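Jarlath Moynihan
2020-05-03

1/ A few people asked how I get a small drawing up onto a big wall without a projector. It's the grid method, which is very old and very dull. Thread.

2/ Start with the drawing. Mine was a heron, 40 cm wide and 30 high, for the side wall at Buketti. I ruled it into 5 cm squares in hard pencil. That gives eight across and six down, so 48 squares.

3/ The wall gets the same number of squares, only larger. At 40 cm each you need a space 320 cm wide and 240 high. Check this before you promise anyone a heron.

4/ You can mark the big grid with chalk line, charcoal or tape. Chalk line is quickest but needs two people. Tape is slow and you can do it alone.
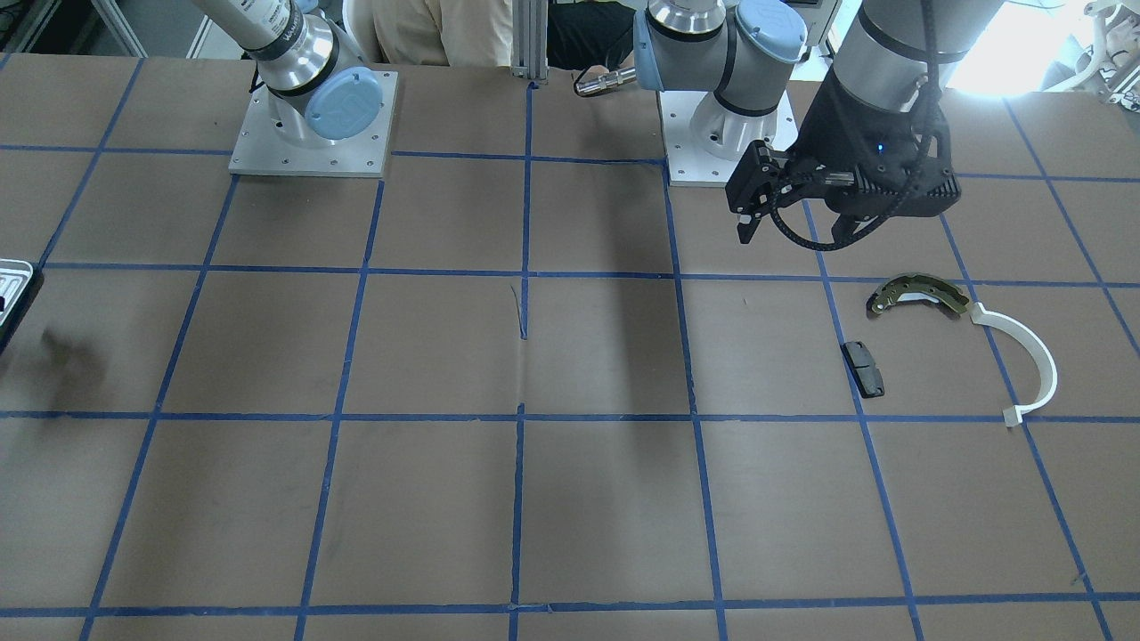
Blue tape on a brown tabletop, laid out in squares.

5/ Measure every line from the same corner. If you measure each square from the last one, the small errors add up. I did that on my first wall and the right-hand column came out 43 wide. The heron would have had a fat tail.

6/ Tape put down by hand wanders a bit. I don't correct it unless it's bad. What matters is knowing which square you're in, and a line that leans slightly still tells you that. 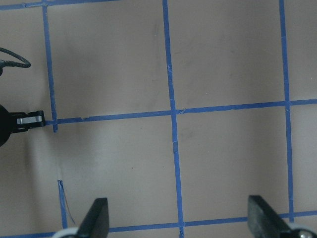 7/ Letter the columns and number the rows, on the drawing and on the wall. Catríona Ní Bhriain taught me this after I painted a whole wing one row too low.

8/ Now copy one square at a time. Look at where a line enters the square and where it leaves, put a dot at each place, then join them. Try not to think about it being a bird.

9/ Every ten squares or so, walk to the other side of the road and look. Curves that seem right close up often go flat at the joins. Fix them now while it's still pencil.

10/ Where there's a lot going on – the eye, the feet – split that square into four on both the drawing and the wall. Leave the sky alone.

11/ Take the tape off before you start painting. Pull slowly and keep it low against the wall. Old distemper will come away with it whatever you do, so test a corner first.

12/ Next one is a pair of hares for Prandance in September, if the wall dries out. I'll post the sketch when they've agreed it.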